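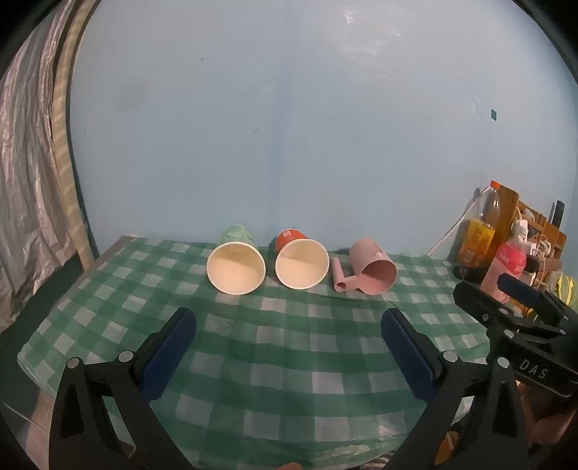 Wall paint in a small kitchen does two jobs. It sets how much light gets back to the work surface, and it has to survive wiping. I repainted mine in August with a matte from Trarnum and have now had enough months of cooking next to it to write up the results. The old color was a yellowed off-white. The new one is a pale blue, the same family as the wall behind the checkered tablecloth, and it reads differently depending on which bulbs are on. Under the warm bulbs it goes slightly gray. Under the cool ones it looks close to the chip.

Preparation took longer than painting. The wall beside the stove had a film of grease that plain dish soap moved around without removing. I went over it with a degreaser, rinsed twice, and left it overnight. Then filler on the screw holes, sanding, one coat of primer. The primer was Nultlow, water-based, and it dried faster than the can says – fast enough to leave lap marks if you stop to answer the phone. I sanded those out the next morning.

Two coats of color were enough everywhere except above the window, where the old stain came through and I had to spot-prime and start over. A short-nap roller gave a flatter finish than the medium one I used in the hallway. I cut in with an angled brush and no tape.

Cost, including a roller frame I already regret, was 239. The quote I had for the same room was 1484, with ceiling. I did not do the ceiling, so the two are not directly comparable.

Durability so far: the matte marks easily at elbow height and by the light switch. Marks come off with a damp cloth, but rubbing leaves a faint shiny patch visible from the side. If I did it again I would use an eggshell for the lower half and accept the extra sheen. I kept some 7 ounces of the matte in a glass jar for touch-ups. Touch-ups on the stove side have blended in. The ones near the door have not, and I suspect the primer is thinner there.

Last updated: 23 April 2025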